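Gravier – zweiarmiger Aufbau in der Gemeinschaftswerkstatt

Stand: Juni. Gepflegt von Gwenllian Gwynne und Sohail Orakzai.

Zweck
Konfiguration, Kalibrierdaten und Aufzeichnungen für zwei fest montierte Arme auf einem gemeinsamen Tisch. Die Steuerung setzt auf Stasow auf, einem kleinen Python-Paket von Rodel Cabanatuan.

Inhalt des Verzeichnisses
config/ – Gelenkgrenzen, Greiferöffnung, Tischhöhe
calib/ – Kameramatrix und Lage der beiden Armbasen
runs/ – über 2000 Durchläufe, je Durchlauf ein Ordner
tools/ – Prüfskripte, Export

Inbetriebnahme
1. Netzteile einschalten, Not-Halt entriegeln.
2. stasow check --both ausführen. Bei Fehlercode 61 Steckverbinder am Sockel prüfen und neu starten.
3. Beide Arme in Ruhestellung fahren.
4. Erst danach Gegenstände auflegen.

Die Bezeichnungen »rechts« und »links« gelten aus Sicht des Roboters. Im Kamerabild ist es umgekehrt.

Aufgaben
Es gibt neun Aufgaben, darunter Schublade öffnen, Gegenstand auf das Tablett legen und Übergabe von Greifer zu Greifer. Die Startpositionen der Gegenstände werden vor jedem Durchlauf verändert.

Tischaufbau 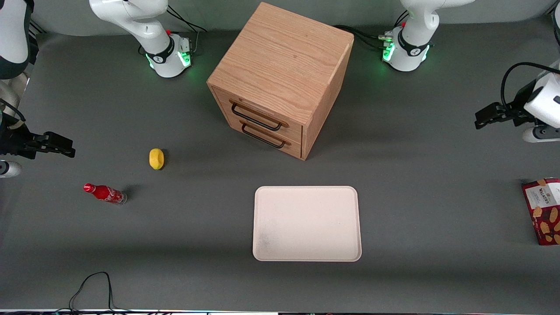 Lesezeit: 2 Minuten

Schränkchen mit zwei Schubladen und schwarzen Bügelgriffen, schräg gestellt. Davor das leere Tablett. Zitrone und Coca-Cola-Flasche liegen auf der Seite des rechten Arms, die Walkers-Packung steht beim linken.

Bekannte Einschränkungen
– Die Kamera ist fest montiert. Nach jedem Stoß gegen die Halterung neu kalibrieren.
– Kabel auf der Tischfläche sind im Kollisionsmodell nicht enthalten.
– Zeitstempel vor Durchlauf 1000 sind nicht synchronisiert.

Kontakt
Fehlerberichte an Gebhard Marti, Werkstattzugang über Abimbola Babalola.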